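집에서 맥주를 만드는 사람을 위한 작업대와 장비 관리 요령

맥주 양조를 집에서 시작하면 레시피보다 청소에 시간을 더 쓰게 된다. 솥을 올려놓고 끓이는 시간은 길어야 반나절인데, 그 앞뒤로 씻고 말리고 정리하는 일이 따라붙는다. 여기 적은 것은 좁은 부엌과 베란다에서 소량으로 만들면서 굳어진 방법들이다. 큰 설비를 갖춘 사람에게는 맞지 않는 내용도 있다.

작업대 준비

작업대는 양조 전날 저녁에 비운다. 당일 아침에 치우기 시작하면 곡물 불리는 시간이 밀린다. 평소 올려두는 양념통, 커피 도구, 우편물은 상자 하나에 몰아 담아 다른 방으로 옮긴다. 다시 꺼낼 때 상자째 들고 오면 된다.

상판은 중성세제로 한 번 닦고 물걸레로 두 번 닦는다. 세제가 남으면 거품 유지력이 떨어진다. 소독제는 마지막에 뿌린다. 먼지나 기름기가 있는 표면에 소독제를 뿌려봐야 효과가 없다. 닦기와 소독은 따로 하는 일이라고 생각하면 된다.

벽 쪽 모서리와 상판이 만나는 틈은 칫솔로 문지른다. 맥아 가루가 가장 잘 끼는 곳이고, 한 번 젖었다가 마르면 쉰내가 난다. 가루를 빻는 일은 되도록 다른 공간에서 한다. 나는 베란다 문을 닫고 거기서 빻는다. 가루에는 젖산균이 붙어 있으므로 발효조를 여는 자리와 떨어뜨려 놓는 것이 좋다.

도마는 플라스틱을 쓴다. 홉 봉지를 뜯거나 오렌지 껍질을 벗길 때 필요하다. 고기를 썰던 도마는 쓰지 말고 하나를 따로 둔다. 칼자국이 깊어지면 바꾼다.
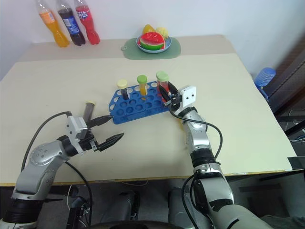
벽 쪽에는 탄산음료 세 병과 초록색 도마, 앞쪽에는 파란 시험관 꽂이.

병 고르기와 재사용

처음 만드는 사람에게는 유리병보다 탄산음료 페트병을 권한다. 탄산압을 견디도록 만든 병이고, 손으로 눌러보면 탄산이 얼마나 찼는지 알 수 있다. 병입한 날에는 쑥 들어가던 것이 며칠 지나면 단단해진다. 단단해진 뒤 냉장고로 옮긴다. 생수병은 얇아서 안 된다. 주스병도 탄산용이 아니면 쓰지 않는다.

페트병의 단점은 빛과 산소다. 투명한 병에 담은 맥주는 햇빛을 받으면 홉 성분이 변해서 불쾌한 냄새가 난다. 종이 상자에 넣어 뚜껑을 덮어두면 된다. 산소는 병 벽으로 조금씩 들어오므로 오래 두지 않고 마신다. 11월에 병입했다면 1월 안에 다 마시는 것으로 잡는다. 도수가 높아서 묵혀야 하는 맥주는 유리병에 담는다.

향이 강한 음료를 담았던 병은 주의해야 한다. 과일향은 뚜껑 안쪽에 오래 남는다. 병은 그대로 쓰더라도 뚜껑은 새것으로 바꾸는 편이 낫다. 미지근한 물을 채워 하룻밤 두었다가 냄새를 맡아보고, 여전히 향이 나면 분리수거로 보낸다. 뜨거운 물을 부으면 페트병이 쪼그라드니 열탕 소독은 하지 않는다.

라벨은 미리 떼어둔다. 뜯어낸 자리의 접착제는 식용유를 묻혀 잠시 두었다가 세제로 씻는다. 병마다 마스킹 테이프에 병입일과 맥주 이름을 적어 붙인다. 뚜껑에 유성펜으로 적는 사람도 있는데, 뚜껑을 다시 쓰면 헷갈린다.

비중 재기

비중계는 떨어뜨리면 끝이다. 나도 3개를 깨뜨렸고, 모두 설거지하다가 깼다. 다 쓴 비중계는 다른 그릇과 같이 개수대에 두지 말고 그 자리에서 헹궈 케이스에 넣는다.

측정용 실린더는 지름이 비중계보다 충분히 넓은 것을 쓴다. 벽에 닿으면 눈금이 틀린다. 비중계를 넣고 살짝 돌려서 붙은 기포를 떨어낸 뒤 읽는다. 온도 보정표는 냉장고 문에 붙여두면 매번 찾지 않아도 된다. 뜨거운 맥아즙은 작은 그릇에 덜어 찬물에 담가 식힌 다음 잰다.

측정한 맥주는 발효조에 다시 붓지 않는다. 양이 아까우면 마신다. 맛을 기록해두면 나중에 도움이 된다.

세척제와 소독제

세척에는 과탄산소다를 쓴다. 발효조에 눌어붙은 효모 띠는 따뜻한 물에 풀어 몇 시간 담가두면 문지르지 않아도 떨어진다. 플라스틱 발효조는 수세미로 문지르면 안 된다. 긁힌 홈에 균이 자리를 잡는다. 부드러운 스펀지나 천만 쓴다. 밀폐한 채로 담가두면 가스가 차므로 뚜껑은 살짝 열어둔다. 고무장갑도 낀다.

소독은 식품용 소독 알코올이 편하다. 농도 70퍼센트 제품을 분무기에 담아 손이 닿는 곳에 둔다. 불 근처에서는 뿌리지 않는다. 솥을 끓이는 동안에는 분무기를 다른 방에 둔다. 헹굼이 필요 없는 산성 소독제는 통에 풀어 호스와 에어락을 담가둘 때 쓴다. 염소계 표백제는 냄새가 남고 스테인리스를 상하게 해서 쓰지 않는다.

산성 제품과 염소계 제품은 절대 섞지 않는다. 보관도 칸을 나눠서 한다.

호스와 밸브

실리콘 호스는 쓰자마자 물을 통과시킨다. 맥아즙이 마르면 안쪽을 닦을 방법이 거의 없다. 씻은 뒤에는 양쪽 끝이 아래로 가게 걸어 말린다. 욕실 수건걸이에 걸쳐두면 잘 마른다. 안쪽이 뿌옇게 변했거나 냄새가 나면 잘라 버린다. 길이를 재서 한 번에 여러 개 분량을 사두는 편이 싸다.

발효조 아래 달린 밸브는 매번 분해한다. 겉으로 깨끗해 보여도 안쪽 패킹 뒤에 찌꺼기가 낀다. 분해한 부품은 작은 체에 담아 씻으면 배수구로 빠지지 않는다. 조립 순서가 헷갈리면 처음 분해할 때 휴대전화로 찍어둔다.

솥 관리

스테인리스 솥 바닥이 하얗게 되는 것은 물의 석회 성분 때문이다. 구연산을 푼 물을 끓였다가 식혀서 버리면 없어진다. 갈색으로 탄 자국은 과탄산소다로 불린다. 철수세미를 쓰면 녹이 생길 수 있다. 새 솥은 첫 사용 전에 식용유를 묻힌 키친타월로 안쪽을 닦아 연마제를 빼고, 세제로 씻은 뒤 식초물을 한 번 끓인다. 검은 것이 묻어나지 않을 때까지 반복한다.

끓어넘친 맥아즙은 식기 전에 닦는다. 굳으면 가스레인지 받침대까지 떼어내야 한다. 처음부터 솥을 가득 채우지 않는 것이 제일 쉬운 방법이다. 거품이 올라오면 불을 줄이고 찬물을 분무기로 뿌린다. 이 분무기는 알코올용과 색이 다른 것으로 산다.

중고 장비를 살 때

중고 솥과 발효조를 살 때는 안쪽부터 본다. 플라스틱 발효조는 긁힌 자국이 있으면 사지 않는다. 값이 아무리 싸도 새것과 차이가 크지 않다. 스테인리스 솥은 찌그러진 정도는 괜찮고, 용접 부위와 밸브 구멍 주변의 녹만 확인한다. 물을 채워 30분쯤 두고 새는지 보면 확실하다. 판매자 집에서 그렇게 해보기 어려우면 패킹 값을 따로 잡아둔다.

내 솥은 Rhys Waaka라는 사람에게서 샀다. 귀국하면서 내놓은 47리터짜리였고 온도계 구멍의 패킹이 삭아 있었다. 패킹만 갈고 지금까지 쓰고 있다. 병뚜껑 기계는 중고로 사도 거의 고장이 없다. 레귤레이터와 가스통은 검사 날짜를 모르면 새것으로 산다.

보관

말린 장비는 발효조 안에 넣어두면 자리를 덜 차지한다. 뚜껑은 꽉 닫지 않고 얹어만 둔다. 덜 마른 상태로 닫으면 곰팡이가 핀다. 에어락, 고무마개, 여분 패킹 같은 작은 부품은 투명한 통에 모은다. 나는 6칸짜리 부품함을 쓰는데, 한 칸은 비워두고 다음에 사야 할 물건을 적은 쪽지를 넣는다.

홉은 뜯은 뒤 공기를 빼고 냉동한다. 효모는 냉장실 안쪽에 두고 문 쪽 선반에는 두지 않는다. 빻은 맥아는 되도록 빨리 쓰고, 빻지 않은 맥아는 밀폐통에 담아 서늘한 곳에 둔다. 통마다 산 날짜를 적는다.

2019년 11월 14일 고침. 세척제 항목에 고무장갑과 뚜껑 여는 내용을 추가함.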